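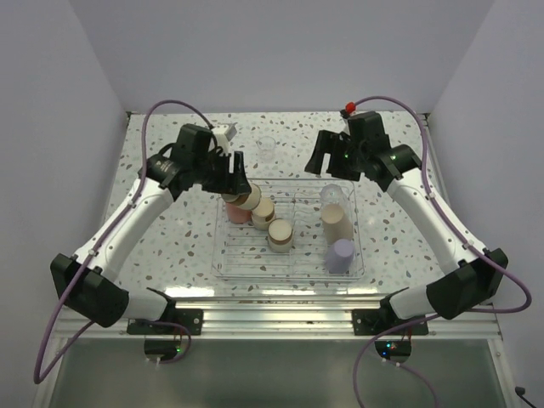
접시용 건조대에 컵을 올려 쓰는 경우의 배치
작성: Ashok Dhillon | 2022년 3월 2일 수요일 | Bolport 생활용품 게시판
인쇄하기 | 이메일로 보내기

이 사이트는 쿠키를 사용합니다. 계속 이용하시면 쿠키 정책에 동의하는 것으로 간주됩니다.

Ashok Dhillon
접시용 칸막이가 달린 와이어 건조대를 컵 전용으로 쓰려고 합니다. 접시는 따로 보관하고 있어서 칸막이에 꽂을 일이 거의 없습니다. 올릴 물건은 플라스틱 컵 여러 개와 유리컵 하나입니다. 플라스틱 컵은 높이와 지름이 제각각이고, 베이지색 컵은 키가 크고 입구가 바닥보다 넓습니다.

문제는 두 가지입니다.
첫째, 컵을 엎으면 테두리가 와이어 두 줄에만 닿는 위치가 생기고 그 자리에서는 컵이 기웁니다.
둘째, 칸막이 쪽에 붙여 놓으면 물결 모양 고리가 컵 옆면을 밀어서 간격이 일정하지 않습니다.

칸막이를 무시하고 바닥 와이어에만 올릴지, 칸막이를 지지대로 쓸지 의견 부탁드립니다.

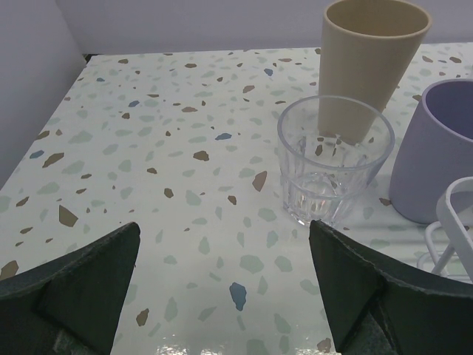

테라초 무늬 상판, 베이지색 컵과 유리컵. 오른쪽 끝은 연보라색 컵.

젖은상판
칸막이는 지지대로 쓰지 않는 편이 낫습니다. 접시는 얇은 판이라 고리 사이에 끼워지지만 원통은 고리의 튀어나온 부분에만 닿습니다. 접점이 적으니 조금만 건드려도 돌아갑니다. 바닥 와이어에 올리고 칸막이와는 손가락 하나 간격을 두십시오.

그리고 위가 넓은 컵은 엎으면 넓은 쪽이 아래로 가므로 안정성은 오히려 좋아집니다. 기우는 원인은 컵 모양이 아니라 와이어 피치일 겁니다. 피치가 얼마입니까?

Ashok Dhillon
중심 간 17mm입니다. 버니어로 쟀습니다. 바닥 와이어는 전부 같은 방향으로 평행합니다.

젖은상판
17mm면 일반적인 컵 지름에서 최소 3줄은 걸립니다. 그래도 기운다면 와이어 높이가 균일하지 않은 겁니다. 곧은 자를 와이어와 직각으로 올려 놓고 틈을 확인해 보십시오.

Montserrat Cisneros
위 의견에 일부 반대합니다. 칸막이를 안 쓰면 건조대 면적의 상당 부분을 버리게 됩니다. 저는 Nindero 건조대에서 칸막이 한쪽 면에 유리컵을 비스듬히 기대 놓습니다. 입구 한쪽이 들리니 안쪽 습기가 빠집니다. 완전히 엎어 놓으면 테두리가 와이어에 밀착된 부분에 물이 남고 물때가 고리 모양으로 생깁니다. 경수 지역이면 더합니다.

젖은상판
기울이면 건조가 빠르다는 점은 동의합니다. 다만 유리컵을 코팅 와이어에 기대면 접점에서 미끄러집니다. 아래쪽에 각이 진 유리컵이면 모서리가 걸리는 위치와 안 걸리는 위치가 따로 있어서 재현성이 없습니다. 유리는 평평하게, 가벼운 플라스틱만 기울이는 쪽을 권합니다.

Montserrat Cisneros
가벼운 쪽이 더 잘 넘어집니다. 제 유리컵은 264g이고 한 번도 미끄러진 적이 없습니다. 무게가 있으면 와이어에 눌려서 고정됩니다.

jellcombe_k
무게 얘기는 둘 다 반만 맞습니다. 미끄러짐이 시작되는 각도는 마찰계수 문제라 무게와 무관하고, 외부에서 건드렸을 때 버티는 힘은 무게에 비례합니다. 코팅이 젖어 있을 때 마찰이 얼마나 떨어지는지가 관건인데 제품마다 다릅니다. 실제로 물을 묻히고 기울여 보는 수밖에 없습니다.

Ashok Dhillon
칸막이 위치는 가운데가 아니고 중심에서 오른쪽으로 치우쳐 있습니다. 뒤쪽 레일에서 앞쪽으로 한 줄로 내려옵니다.

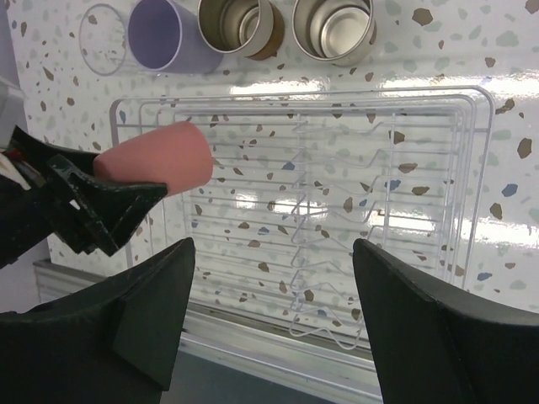
흰색 와이어 건조대. 물결형 칸막이는 중앙에서 오른쪽.

젖은상판
칸막이가 한쪽으로 치우쳐 있으면 답이 나옵니다. 넓은 왼쪽 구역에 지름이 큰 컵, 오른쪽 좁은 구역에 작은 컵을 한 줄로 놓으십시오. 키가 큰 컵은 뒤쪽입니다. 앞에 두면 꺼낼 때마다 팔꿈치에 걸립니다.

Montserrat Cisneros
키 큰 컵을 뒤에 두면 뒤쪽 레일 때문에 들어 올리는 높이가 더 필요합니다. 위에 선반이 있는 집이면 안 됩니다. 저는 옆쪽에 둡니다.

jellcombe_k
싱크대 상부장 높이에 따라 다른 얘기라 결론이 안 날 것 같습니다. 질문자분은 위쪽 여유가 얼마나 됩니까?

Ashok Dhillon
여유는 충분합니다. 컵을 똑바로 들어 올려도 닿는 곳이 없습니다.

chisholm_02
주제에서 조금 벗어나는데, 상판 무늬가 그 정도로 촘촘하면 물방울이 잘 안 보이지 않습니까? 저희 집도 비슷한 무늬인데 투명한 컵을 내려놓으면 바닥 무늬가 비쳐서 컵 안에 물이 남았는지 구분이 어렵습니다. 저는 건조대 밑에 단색 매트를 깔았습니다.

Ashok Dhillon
유리컵은 저도 그렇습니다. 빛에 비스듬히 비춰 봐야 보입니다. 매트는 두께가 얼마짜리입니까?

chisholm_02
5mm 규조토입니다. 와이어 다리가 파고들지 않아서 높이 변화가 없습니다. 실리콘 매트는 다리 밑이 눌려서 건조대가 조금 기울었습니다. 처음 말씀하신 기우는 문제도 그쪽일 수 있으니 지금 밑에 뭘 깔고 쓰시는지부터 확인하십시오.

Ashok Dhillon
아무것도 안 깔고 상판에 바로 올려 씁니다. 자로 확인해 보니 바닥 와이어 중 앞쪽에서 세 번째가 나머지보다 낮습니다. 종이 두 장이 들어갑니다. 그 줄에 테두리가 걸리는 컵만 기울었습니다. 큰 컵은 뒤쪽으로 옮겼고 유리컵은 평평하게 엎어 두었습니다. 기대 놓는 방식은 작은 플라스틱 컵으로만 해 보겠습니다.

젖은상판
낮은 와이어는 손으로 펴지 마십시오. 용접점 코팅이 갈라지면 거기서부터 녹이 납니다.

Montserrat Cisneros
유리컵도 한 번은 기울여서 말려 보시고 테두리 물때를 비교해 주십시오. 결과가 궁금합니다.

인쇄하기 | 이메일로 보내기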